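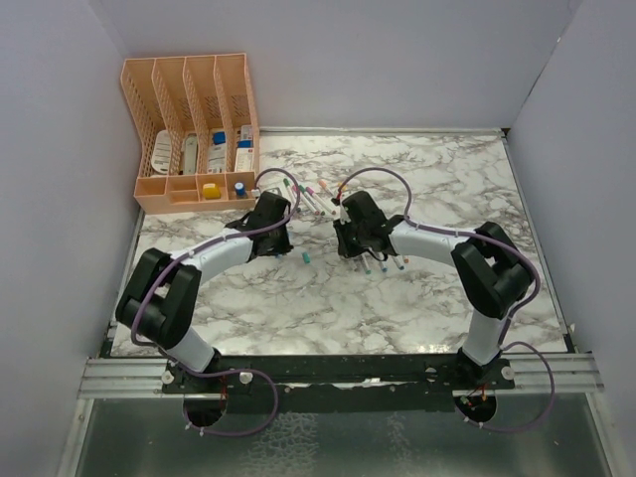
Paste and boards, 23 January 2022

Sunday, so I had the bindery to myself until Marcelino Godoy turned up at lunch with soup (bless him). I wanted to get the Lykkegaard account book moving again. It has been sitting under weight since before the holidays and I was starting to feel guilty every time I walked past it.

First, paste. I made wheat paste the long way, soaked overnight and cooked slowly in the double boiler, and then I made a batch of the quick stuff with the Bomora powder to compare. The quick one is smoother, I'll give it that. But it grabs so fast! I laid a strip of the heavy kozo on a scrap of board and by the time I'd nudged it straight it had already made up its mind. The cooked paste let me slide the strip back and forth for as long as I wanted. For the spine linings I'm going with cooked, strained twice. The rest of the Bomora batch is in the fridge with a label on it, and Muchen, you're welcome to it for the practice blocks.

Now the book. Job 1461, half leather, marbled sides, 13 sections, and somebody long ago went at the spine with what I think is hide glue and then something shiny and nasty on top. Þórarinn Brøndum told me last week to poultice it and be patient. I was patient for most of the morning. Paste poultice on, plastic wrap over, wait, scrape with the bone folder, repeat. The old glue came off in brown jelly. The shiny layer did not come off in anything. I got the top third of the spine clean and stopped there, because the fold of section 2 is thin as an onion skin and I could feel the folder wanting to go through it.

So that section gets guarded before I touch the spine again. I tore the guards from the lightest tissue we have, feathered edges, and left them between blotters. Don't anyone tidy those away please, they look exactly like trash.

Boards next. The originals are warped toward the text and the front one is split at the corner. Troels Briem thinks I should reuse both. I was all set to argue with him and then I consolidated the split corner with thin paste, clamped it between bits of silicone release paper, and you know what, it's pretty solid. Annoying. I'll give it a few more days in the press before I say so out loud. If it holds, we keep them both and I only need new leather for the spine and corners.

About that leather: the Gitov calf is 28 by whatever is left after Baldur Ingvarsson's Bible, and I haven't measured whatever is left. It looked like plenty while rolled up. Things do. I pared one corner piece as a test and the edge went beautifully until I got cocky and put a nick in it. My knife needs stropping. My knife always needs stropping.

Small stuff: tools and oddments go back in the peach-orange organizer in the rear left corner when you're done with the marble top, not in my apron, which is where I found two bone folders and a pencil that I'm pretty sure are Muchen's.

Marcelino had a look at the marbled paper over soup. He thinks the pattern was made as a plain stone and then combed halfway down as an afterthought, and once he said it I couldn't unsee it. He wants to try matching the red. We went through the swatch drawer and nothing was close, the nearest was a Duriden sheet that's far too pink. He's taking a scrap of the pink home to tone it with tea and see.

For next time:
Guard section 2, inner fold only.
Poultice the rest of the spine, shorter sessions, fresh paste.
Ask Þórarinn about the shiny layer before trying any solvent on it.
Measure the calf!
Check the split corner and tell Troels he was right.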